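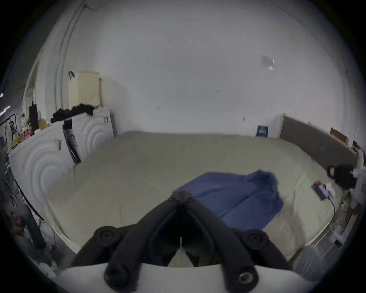 Gripper Care Technician, Grasemier (Bokville workshop)

We're looking for someone who loves keeping hand tools in perfect shape! Our hand-held grippers handle shirts, sheets and other soft things all day in ordinary bedrooms, and cloth is hard on them. Lint gets into the pivots, bolts work loose, and fingertips drift out of line. You'd be the person who puts them right.

Most of the job is bench work on one model, the Aselura. You'll strip the two fingers, clean the joints, check each bolt and set the tips so they close evenly on thin fabric.
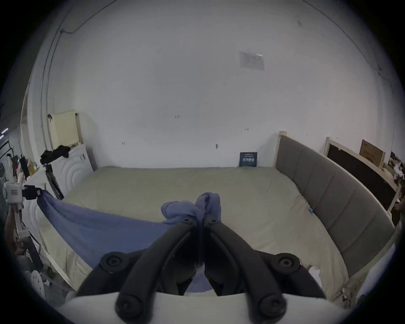
You'll also go out with the crews and watch the tools in use, and we really mean it when we say your opinion counts. If a finger snags a hem, we want you to try a fix that same afternoon and write it up in the Gilani service log (1,514 entries and growing).

Each gripper comes in for a full service after 300 hours. A quick wipe and bolt check happens every 7 days.

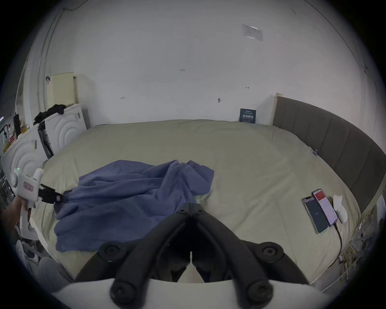
Do I need a background in robotics?
No experience with robots is needed. If you've repaired bikes, sewing machines or cameras, you'll pick this up fast, and we pay for all 14 days of training.

What you'll bring
- Steady hands and patience with small screws
- Clear, short notes that the next person can follow
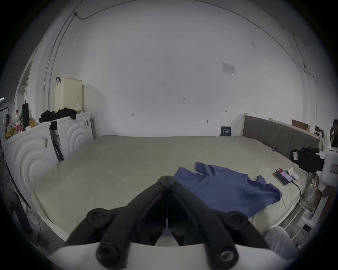 How to apply
Send us a few lines about something you fixed and how you went about it. A résumé is welcome but optional. We're reading applications through March, and the job starts as soon as you're free.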